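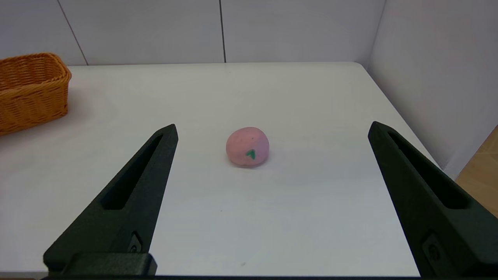

Skellport Robotics Club – Summer Project Gallery

The assignment was to teach an arm to pick up a small soft object and put it in a basket. Toddlers do this without funding. We are seven high school students with one arm, a shelf of spare screws and the back half of a classroom, and it took us all summer.

The arm is called Paulík. The software that learns from our demonstrations is called Forkum, after a typo in the first folder that everyone was too tired to fix. Click any picture for the larger version, except the last two, which open the cafeteria menu. We've reported it.

The fingers
Version four, dark green. Versions one through three were gray and snapped at the base, each in a slightly different place. The long slots were meant to save plastic and came out looking like a design decision.

The pink one
Team spelling is "peach," although there is a faction that says clay. It has a small green leaf on the front, which settles the matter for the rest of us. Forkum has no opinion and calls it object_a.

The basket
Woven, orange-brown, kept at the back left of the table during practice. We tried front right for an afternoon and the arm went to the back left anyway, with great confidence. More demonstrations followed.

The table
Pale, smooth and rounded at the corner. Wiped down before every session after Forkum spent a morning reaching for a pencil mark.

Driving by hand
Every demonstration is a person steering the arm through the whole job, start to finish, while somebody else writes down whether it counted. The goal was 1000. On paper this looked like a nice round number and a reasonable use of July.

The tally sheet, early August
576. Spirits were described in the log as "fine." The handwriting gets larger from this point on, and there is a drawing of a shark on the next page.

Illia Pasichnyk at the controls
Illia holds the club record for most clean grasps in a row and would like that to be on the website. It's now on the website. The record for most dropped peaches in a row is also his, from the same afternoon.

Calibration
Half of robotics is finding out that the camera is tilted. The other half is tilting it back and losing the screw. New members are told to bring a flashlight.

The tally sheet, final
1020. The extra twenty were an accident – two people were keeping count and each assumed the other one had stopped.

First run on its own
Paulík lowered its fingers, closed them on the air beside the peach, carried the air carefully across the table and let it go over the basket. Great form. We clapped anyway.

The run after we fixed the offset
Got it. There is a video, but the sound is mostly one person yelling and a chair going over, so the school asked us to post it without audio.

Gramell Cup, Saturday
Three rounds, a table that wasn't ours and lighting that belonged in a dentist's office. We placed fourth out of five and beat a team with matching jackets. Their arm was much faster than ours and threw things.

The trophy shelf
Same as last year. The plant is new.

Packing up
The arm goes back in its crate with the fingers off, wrapped separately and labeled. Version five is already printing. It is supposed to be stronger at the base, and it will be green again, as we still have most of a spool.

The club meets in the back classroom from 3:30 until the custodian turns the lights off. Beginners are welcome, and so is anyone who can find a very small screw.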